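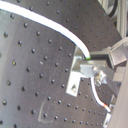 The Tumava bench was set up in August in the back lab at Leson. We use it for cable and connector work. The top is a metal breadboard with threaded mounting holes, so brackets bolt straight down, like the silver one near the green cable tip. The brackets went on over two afternoons.

## Cable and small block

A thin white cable, reddish-orange at one end, bends in a U above a small pale gray block. The surface has picked up some scratches. 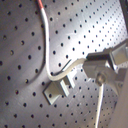 ## More pages

- Tipoki bench, 11 pictures
- Ulten storage shelves, 6 pictures

Page updated 2025-10-08.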